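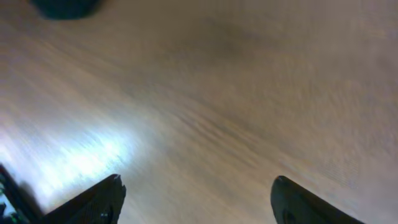 The arm at the Bruden plant stopped 2 inches into a shelf in May, and the report blamed the operator. I think the report is wrong.

Dehua Cui had cleared 32 soft faults that month. Each one let the arm restart at full speed with a single button press. Anyone would stop reading them -- I would have.

A fault that repeats three times should lock the machine until a technician signs it off. Managers say this costs output. So did the bent wrist joint, and that repair took longer than any lockout would have. Change the reset rule and leave Cui's record alone.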